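In Praise of Small, Fiddly Things

In Praise of Small, Fiddly Things

Posted 21 Apr 2024 by Hildegard Fuchs

I have spent most of this winter collecting demonstrations for a two-armed robot, and I want to argue for something that will sound odd to anyone who pays for robot time. We should be giving our learning systems much more small, annoying stuff. Earbuds! Caps! Cases that slide away when you touch them!

The usual habit is to start with blocks and cups, record a mountain of clean episodes, and save the tricky objects for later. I did it too. Our first set at Muvar had 2,225 episodes in it, nearly all of them with things you could grab half asleep. The policy we trained on it looked wonderful on cups. Then Vlasta Hájek put one earbud on the table and the whole thing fell to pieces. It went for the earbud exactly as it would go for a cup, closed on air, and moved off with great confidence to put nothing into a box.

So in November we changed the plan. Earbuds from then on, in two or more colors, with the containers mixed in among them, and no tidy starting layout.

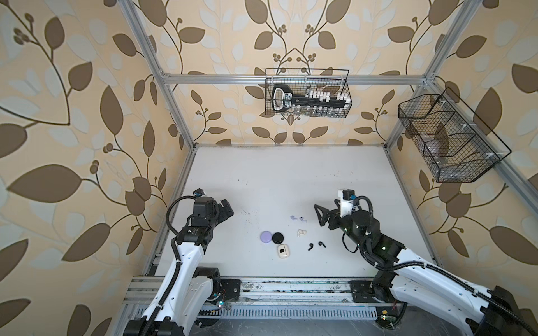
What I love about a job like this is how much decision-making gets packed into a minute of recording. Which arm goes first? Do you pick up the bud by the stem or the head? If it's lying the wrong way, do you turn it on the table or pass it across to the other gripper? An operator answers all of that without thinking, and every answer ends up in the data. A cup hardly asks you anything.

We kept 1,943 episodes from that round. Vlasta wanted to throw out another 172 where the operator fumbled, and we argued over it for most of an afternoon (I won, mostly because I'm stubborn). My view is that a fumble followed by a good recovery is the best thing you can hand a learner. It shows what the world looks like when a grasp has gone a bit wrong, and then it shows the way back. If you only record perfect runs, the robot has never seen trouble, and the first time it bumps a case over it's in a place no human ever took it.

Her side of it is fair, and I should give it. Some fumbles are just a tired person at the end of a shift, and those teach hesitation. We have a rule for that now: if the operator paused and poked without a plan, it goes. If they went straight back in, it stays. It's a judgment call, and I like that a person has to make it.

People ask me if this is slow. Yes, it's slow! An earbud episode takes far longer than a cup episode, and your shoulders know it by lunch. But I would take one hour of it over a whole day of cups, and I'd tell any new team to begin there, with the fiddliest thing they can find in a desk drawer. Vlasta has already started bringing in hearing aid batteries.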